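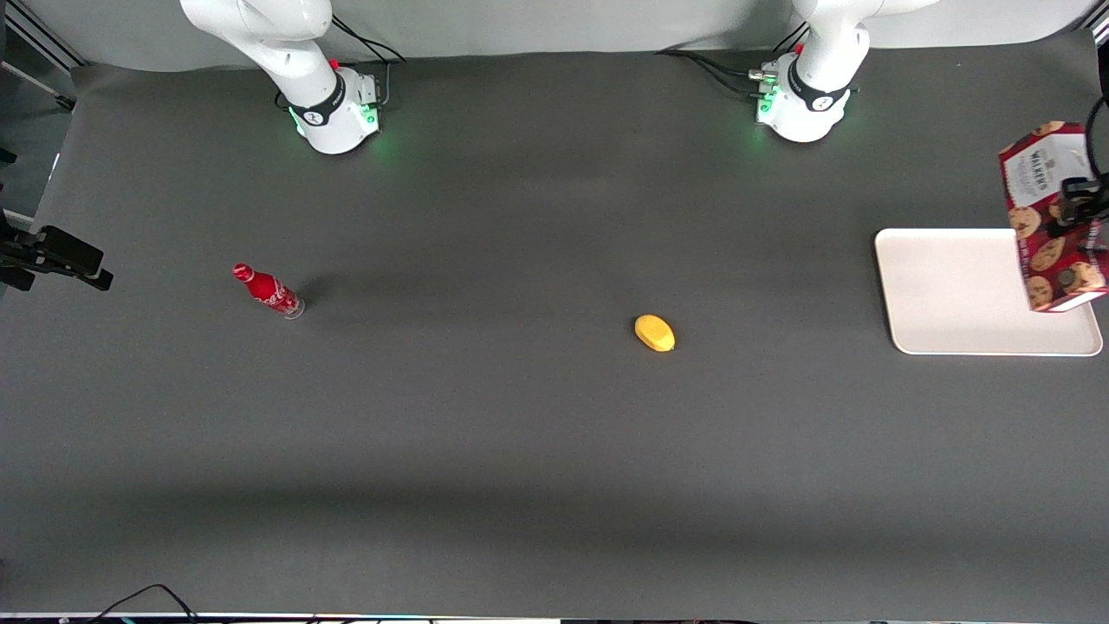
The two-arm bench at Muvunum, with a box of Walkers cookies over the tray.

About Us

Muvunum is a small robotics shop that teaches pairs of arms to handle groceries: boxes, bottles, fruit, all the awkward stuff that ends up in a kitchen cupboard. We love this work! We build the gripping and placing routines, run them on our own bench until we're sick of the sight of cookies, and then help small warehouses and teaching labs get them going on theirs.

If you've heard of us at all, though, it's probably because of the drop. People ask about it on nearly every visit, so we decided to put the whole story on this page, where new customers and new hires will both find it.

The drop

It happened in May, during a long run of Rinero, our placing routine. The job was simple: pick up a box, carry it to a tray, set it down, go back for another. The run was planned for 360 placements and the first 180 were lovely. On number 181 the left arm opened its gripper while the box was still well above the tray. The box hit the rim, bounced and skidded off the table. Then the arm carried on as if all was well, went down to the tray with nothing in its fingers, and pressed.

It pressed hard enough to crack the tray and bend a finger mount. Barbara Lis, who started Muvunum and still writes a good share of the code, was standing at the bench and hit the stop button. She wasn't hurt, and neither was anyone else. But she had been reaching toward the table a moment earlier to straighten a bottle, and that is the part we kept talking about for weeks afterward.

What we found

There were two faults, and we're a little embarrassed by the second one.

The first was a cable. The line running down to the left gripper had been rubbing at a bend near the wrist, and inside the jacket one conductor was nearly through. When the arm stretched to the far end of its reach, the signal cut out for an instant. Our gripper controller, which we call Tolura, was set up to open when it lost the signal. Somebody (fine, all of us) had thought that was the safe choice, so that a person's finger could never stay trapped. With a full hand in midair it meant letting go.

The second was in Rinero itself. It never checked whether it was still holding anything. It checked once, right after the pick, and took the rest on trust. The force limit on the way down had also been raised for a heavier load the week before and left there. A bad cable should have cost us one box of cookies and a pause. The rest of the damage was our own doing.

What we changed

Tolura now holds its grip when the signal goes, stops the arm, and waits for a person to come over. There's a manual release on the gripper for fingers, which you can work with one hand, and everyone who uses the bench practices with it before they run anything.

Rinero checks its grip all the way through the move. If the box goes missing, both arms stop, including the one that wasn't doing anything. Force limits live with each job now and go back to the low setting when the job ends.

The gripper cables have slack at the wrist and a strain relief clip that Szulc, the machine shop down the street, made for us in an afternoon (thank you, Szulc, it's a beautiful little part). We swap the cables every 3 months whether they look worn or not. And hands stay off the table while the arms have power. If a bottle has rolled to the wrong spot, we stop, fix it and start over. Yes, it's slower!

The new setup went live on 27 Jan 2020, after we had pulled the gripper plug on purpose in 18 different positions and watched what happened each time. One of those tests turned up another bug, a stop message that reached the left arm well before the right one. We were thrilled to catch it that way.

Come and see us

We run open bench afternoons for schools, customers and anybody curious about arms. You can try the stop button, feel the manual release for yourself and look at the old cable, which hangs on a hook by the door with the cracked tray. If you run a bench of your own and you've had a drop, a crush or a near miss, please write to us about it. We'll gladly trade you the full fault log from ours, and Barbara answers those emails herself.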